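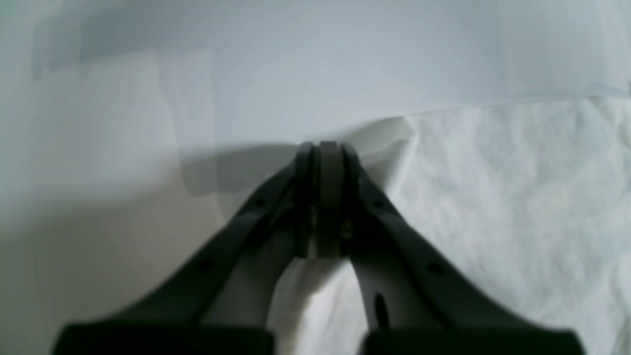 Handling of Soft Materials, Unit 3
Notes to accompany the open day visit, Wultevwood site, Evstead
Visit date: July 1, 2020
Notes prepared by Gisela Heitmann

Purpose of the visit

Unit 2 dealt with rigid parts: boxes, castings, bottles. A rigid part has a known shape, and once its position and angle are known the grasp can be worked out in advance. Cloth does not behave in this way. Its shape changes when it is touched, it folds over itself, and a corner may be hidden under the rest of the piece. The demonstration at Wultevwood covers one small part of the problem, the picking up of a single piece of cloth from a flat surface.

Read sections 1 to 3 before the visit. Section 4 is to be completed on site and handed in at the first class in September.

1. The pinch grasp

Two fingers close on a small amount of cloth and hold it by friction. The fingers used in the demonstration are wide at the base and narrow towards the tip. A narrow tip can enter a fold without pushing the neighbouring cloth aside. A wide base resists bending when the tips are pressed together.

When the grasp is good, a short length of cloth lies between the pads and the rest hangs or tents from that point. The line of the tent shows where the load is carried. A sharp crease running away from the tips means that the cloth is under tension in that direction. A rounded fold with no crease carries little load.

In the picture at the head of these notes, both forms occur in the same white cloth. Mark each of them on your copy.

The usual faults are as follows.

Missed grasp: the tips close above the cloth and hold nothing.
Double pick: two layers are taken where one was wanted.
Shallow grasp: the cloth is held by its edge only and slips during the lift.
Dragging: the piece is held but part of it remains caught under itself or under another piece.

2. View from the wrist

A camera fixed at the wrist moves with the fingers, so the tips stay at nearly the same place in the view throughout the task. This is useful for the last few centimetres of the approach. There are three drawbacks.

The fingers hide part of the cloth. Whatever lies directly behind them must be inferred from an earlier view or from a second camera.

White cloth on a pale surface gives weak contrast. Small shadows in the creases are often the best evidence of where the cloth ends and the surface begins. Strong, even lighting removes these shadows and can make the task harder.

The gripper casts a shadow of its own. A simple edge detector may take the border of this shadow for the border of the cloth. Compare the shadow to the left of the fingertips in the picture with the creases on the right. The shadow is broad and soft, while the creases are small and close together.

3. Detecting a successful pick

Joscha Haberkorn will describe two methods at the Dodier bench.

Finger gap. The distance between the fingers is read when they stop moving. With a thick towel the reading is clear. With thin sheeting the difference between one layer and none may be smaller than the error of the measurement.

Image check. The view after lifting is compared with the view before. The method works with thin cloth but takes longer, and it fails if the piece swings.

The Spanos bench runs both methods together and accepts the pick only if they agree. The log for this bench holds 1000 attempts, of which 129 were rejected. Work out the rejection rate before the visit. The log does not record the cause of each rejection, and it should not be assumed that every rejected attempt was a missed grasp.

4. Work on site

(a) Watch one full cycle at each bench without taking notes. On the next cycle, record the order of movements: approach, descent, close, lift, check, release.

(b) Sketch the fingers from the side and from the front. Show any holes or slots, and label the surfaces that touch the cloth. Do not guess the purpose of a feature. Ask at the bench.

(c) For one failed pick, state which of the faults in section 1 you observed and what evidence you have for it. If no failure occurs, write "none observed".

(d) Ask how the starting position of the cloth is chosen. Cloth laid out flat and cloth dropped in a heap give very different results, and the rejection rate in section 3 has little meaning without this information.

Stay behind the yellow line while an arm is powered. Bags are to be left at the reception desk. Questions on section 3 should be sent to Gisela Heitmann before the visit.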